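Jidumport Community Boards > Computers and Phones > Scams and Security

Topic: Text says my parcel account needs a "verified" app

tollgate_ray
Tuesday, 9:14 am

Got a text last night saying my Vunari parcel account was being moved to a new verified version and the old login would stop working. It had a link to download an app called Vunari Secure. I do have a Vunari account, and I did have a parcel on the way, so I tapped it. The page looked right. Same colors, same logo. It asked me to allow installs from unknown sources, and I stopped there and closed it.

Did I do any damage just by opening the page? Phone is an Android, two years old, updates are on. I did not type in a password.

mossback
Tuesday, 9:31 am

You are most likely fine. Opening a page on an updated phone is low risk. The trouble starts when you install the file or type something in. Check your downloads folder and delete anything ending in .apk. Then clear the browser history and data and go about your day.

Block the number too, though they change numbers all the time so it won't do much.

KSwanepoel
Tuesday, 10:02 am

I work a help desk and we have had this same text come in from staff all month. The app it installs asks for accessibility access and permission to read your text messages. Once it has those it can read the bank codes that come by SMS. One person here lost $765 before the bank froze the card.

What mossback said is right, but I would add a step. Go into Settings, then Apps, and sort by most recently installed. Look for anything you don't recognize, including things with a blank icon or a name like "Service" or "Update." If the list is clean, you never installed it.

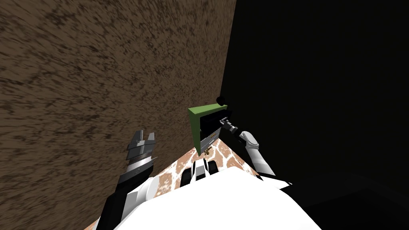
Also look at Special app access, then Install unknown apps. Every entry in there should say Not allowed. If your browser says Allowed, turn it off. People switch that on once for some game and forget, and then the next fake app goes straight in with one less warning.

Karabo Swanepoel

tollgate_ray
Tuesday, 10:20 am

Thanks both. Downloads folder had one file in it, VunariSecure.apk, with last night's time on it. I never opened it. Deleted. App list looks normal. The browser was set to Not allowed.

hennie_b
Tuesday, 10:47 am

I would do a factory reset. You had the file on the phone. You can't know what it did.

mossback
Tuesday, 10:55 am

A file sitting in a folder doesn't do anything until it is installed. A factory reset for this is a lot of work for no gain. He would lose his two-factor setup and have to log in to everything again, and that is when people make mistakes.

hennie_b
Tuesday, 11:08 am

I have read about files that run on their own. I would rather lose an afternoon than my savings. You do it your way.

KSwanepoel
Tuesday, 11:30 am

Attacks that need no tap do exist, but they are expensive and get used on specific targets. They don't come in a parcel text sent to half the county. I agree with mossback on this one. If hennie wants to reset his own phone that is his call, and it won't hurt anything if he has a backup.

The bigger thing is how they knew about the parcel. My guess is they didn't. Send enough of these in January and plenty of people will have something on the way.

pinecrest44
Tuesday, 12:16 pm

My mother got one of these and she did install it. Her phone got slow and the flashlight came on by itself a couple of times. I took it to Steyn on the main road and they wanted $10 just to look and then a lot more to "clean" it. Is there a way to get it off without paying? When I press Uninstall the settings page closes itself.

My nephew tried too and gave up after an hour.

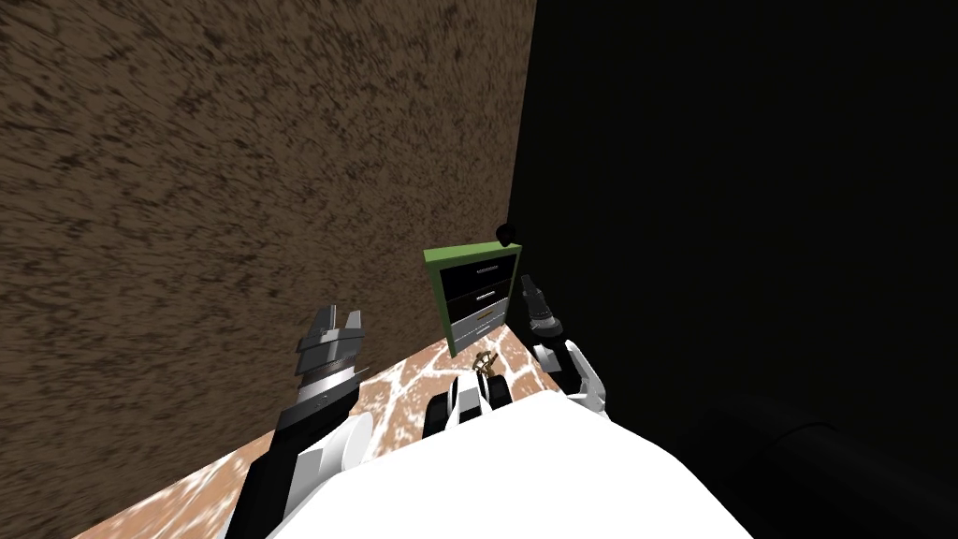
She banks on that phone so I would like to get it sorted today.

KSwanepoel
Tuesday, 12:40 pm

The settings page closing is the app protecting itself. It is using the accessibility access to press Back for you. Menu names differ a bit between makers, but this is the order I use.

1. Put the phone in airplane mode and turn Wi-Fi off as well. Leave it that way until the end.

2. From a different phone or a computer, call her bank on the number printed on the card. Ask them to freeze online banking and check for new payees. Do this before you touch anything else on the phone.

3. Restart in safe mode. On most phones you hold the power button, then press and hold on Restart or Power off until it offers safe mode. Apps you installed yourself don't run there, so the settings page should stay open.

4. Go to Settings, Security, Device admin apps. Turn off anything that isn't from the phone maker or her employer.

5. Go to Accessibility and turn off any service she didn't set up on purpose.

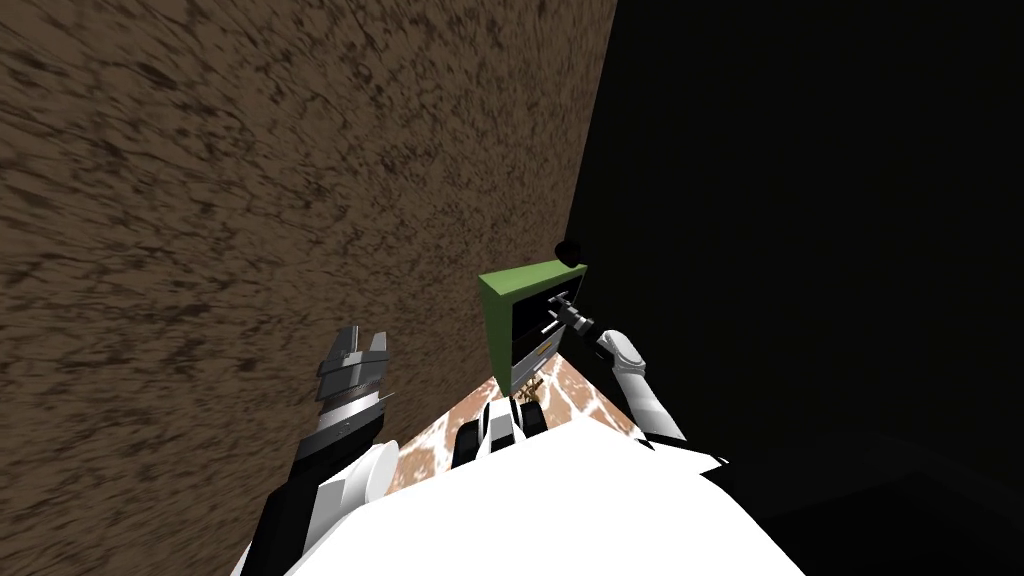

6. Uninstall the app. It may not be called Vunari Secure anymore. Two that I saw had renamed themselves to look like a system update.

7. Restart normally, back online, and run the scan that comes with the app store.

8. Change her email password first, then the bank, both from another device. Email goes first, as that is where the reset links get sent.

If step 6 fails in safe mode, then a factory reset makes sense. Copy off photos and contacts only, and don't restore apps from the backup.

hennie_b
Tuesday, 12:52 pm

So a reset is fine for her but not for him.

mossback
Tuesday, 12:58 pm

She installed it. He didn't.

gullwing_deb
Tuesday, 2:05 pm

I pay for Demidau on my phone and it flagged the link as soon as the text came in. Worth having in my opinion.

mossback
Tuesday, 2:19 pm

Mine has no extra antivirus and the browser put up a red warning on the same link. I don't think you need to pay. But if it helps you stop and look, fine.

gullwing_deb
Tuesday, 2:27 pm

It is cheap and I have had it for years. I only said what it did.

pinecrest44
Tuesday, 4:44 pm

Safe mode worked. There was one called "System Sync" under accessibility and also under device admin. Turned both off and it uninstalled. The bank found one new payee added, about 16 minutes after she installed the thing, but no money had gone out. They are sending a new card.

She is asking if she can still use the real Vunari app or if that one is bad too.

KSwanepoel
Tuesday, 5:10 pm

Real one is fine if it came from the app store. Have her delete it and install it again from there to be sure, and change that password as well. If she used the same password anywhere else, those need changing too.

Ask the bank if they can send approvals through their own app instead of by text.

tollgate_ray
Tuesday, 6:33 pm

Got another one just now from a different number. Same link with one letter changed. Reported it as spam and deleted it. My parcel came at noon.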